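I have been putting off a proper clear-out of the family computer since March, and the thing that finally made me do it was a message saying there wasn't enough room left to save a two-page letter. A letter! So I made a pot of tea, moved the cat off the chair and settled in for what I thought would be half an hour and was in fact most of a wet Sunday-ish sort of afternoon, the kind where you look up and find somebody has already drawn the curtains.

Regular readers (hello, both of you) will know that I'm not what you'd call technical. I can follow instructions if they're written by a kind person, and I'm stubborn, and that has got me through most things. What I wanted was simple enough. We had four people's photographs, in who knows how many places, and I was fairly sure that a great many of them were the same photographs. I wanted one copy of each, in one place, with names that meant something.

My friend Lucyna Olszewski had been telling me to try Bristier for ages. It's a little program that looks through your folders for files that match each other and then asks you what you'd like to do about them. There's a free version that stops after it has found 200 pairs, and a paid one that carries on for ever. I started with the free one, naturally, and it reached its limit before my tea was cool enough to drink.

I paid up. It was the price of a decent lunch and I've had worse lunches.

Now, the first thing I'd say to anybody trying this is to make a backup before you touch a thing, and then go and look at the backup to see whether it's really got your files in it. I say this as someone who once had a beautiful backup of eleven empty folders, all properly labelled. This time I copied the lot onto the external drive, opened a handful of pictures from different years, and wrote the date on a sticky label: 15 May 2022. The label has gone on the drive, and the drive has gone in the drawer with the passports.

The second thing is to go slowly with the "select all" button. Bristier will offer to tick every duplicate for you and keep the oldest copy, and that sounds very sensible until you discover that the oldest copy is sitting in a folder called "New folder (7)" on the desktop, and the one it wants to bin is the one you lovingly filed under Wandamholm, summer holiday, with all the names typed in. You can change the rule. It's under Preferences, then Matching, then a small box that says "Prefer files in", and you choose the folder you trust. I wish I'd found it before I did the Christmas pictures, but there we are, and they were all still in the bin when I went back for them.

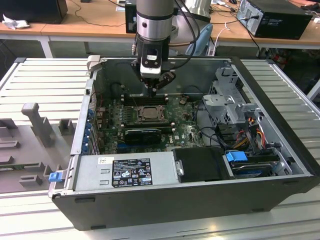 *Issue 11*

The next part took me longer, and it was the nearly-the-same pictures. Exact copies are easy. But my late aunt took every photograph three or four times in case somebody blinked, and my brother-in-law sends things through his phone, which squashes them, so that you end up with a big one and a tiny one that look just alike until you try to print them. Bristier has a slider for this. Pushed all the way to the left it only finds perfect twins, and pushed all the way to the right it decided that my nephew and a loaf of bread were the same picture. (He was very small at the time and wrapped in a beige blanket, so I have some sympathy.) I left it a notch or two left of the middle and went through what it found by eye, with the radio on.

I rather enjoyed that bit. There was a whole run from the allotment at Doltthorpe that I'd forgotten, with the old shed still standing and everybody in terrible hats. I stopped and sent a few to Alina Cozma, who had the next plot along, and she rang me straight back and we talked for so long that the computer went to sleep.

After the duplicates came the renaming. Anil Rajan put me on to something called Bhat for this, and I'll admit I nearly gave up on it, as it opens with a completely blank window and a blinking line and no hint of what to do next. You drag your files in, it turns out... well, the help page says so, if you read the help page. Once they're in, you tell it to use the date the picture was taken, then a dash, then whatever word you like, and it shows you the new names in a second column before it changes anything. I do love a program that shows you first! There's an undo as well, though it only remembers the last batch, so do check each lot before starting another.

A couple of you asked last time whether you need to pay somebody to "speed up" an old machine as well. I haven't, and I don't feel the need. I took four programs off the start-up list that I never use, emptied the bin, restarted it, and the letter saved without a murmur.

Still to do: the videos, which are enormous and which I'm frightened of, and the email attachments, where I suspect the allotment pictures are hiding all over again. If anyone has got Bristier to look inside a mail folder, please leave a comment and tell me how, in small words.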